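Keeping the Facts Straight in Paltley

Ifigeneia Petridis has been the continuity editor on the TV drama Paltley since its second season. Her job is to know what every character has said, owned, lost and lied about. The show has aired 100 episodes, and the file she works from lists 919 characters, including people who were only mentioned once over dinner.

"Most of them never appear on screen," she says. "But if someone says in season one that her uncle lives in Cabral, then he lives in Cabral. Five years later a new writer wants him dead in Gostiria, and I have to send a note."

The file started as a paper binder kept by Fidel Toledo, who held the job before her. Petridis spent her first summer typing it up. She still has the binder and says it settles arguments, mainly about the Silitz family, who own the town's hotel and have had three different versions of how they got it.
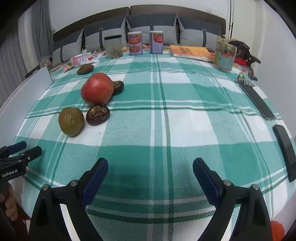

A red apple and other fruit on a teal and white plaid blanket.

She reads each script twice. The first time she only marks dates and ages. The second time she checks what people know. "That is where it usually goes wrong. A character reacts to news she hasn't heard yet. The actors catch it too. Estela Riquelme has called me at eleven at night to ask if her character has met the dentist."

Had she?

"No. They were at the same wedding but in different rooms."

Viewers write in as well. Petridis answered 585 letters and emails last season, and she says the viewers were right more often than she would like. One of them, Ramil Talavera, noticed that the mayor had celebrated two birthdays in one school year. The writers gave her a line about hating the first party and left it there.

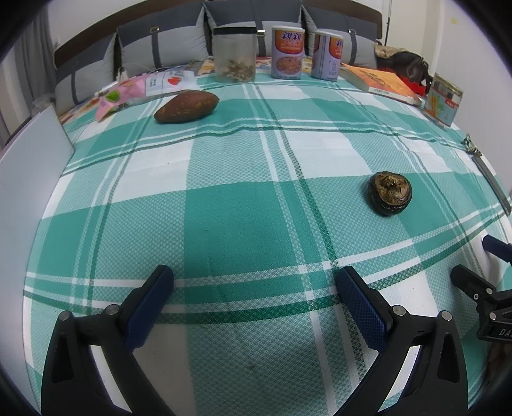
When the writers win

Petridis doesn't have the power to block a story. Head writer Fermín Benítez makes the final call, and he has overruled her many times. The best known case is the hotel fire, which moved from February to the fall so that two characters could be in town for it.

"I sent him four pages on why it couldn't work," she says. "He read all four and did it anyway. The episode was good. I changed the file."

She keeps a separate list of these decisions, now at almost 426 entries, and gives it to every new writer on the first day. Some read it. Others ask her in the hallway, and she doesn't mind that.

The next season is being written now. Petridis won't say who is in it, except that the uncle in Cabral finally gets a first name.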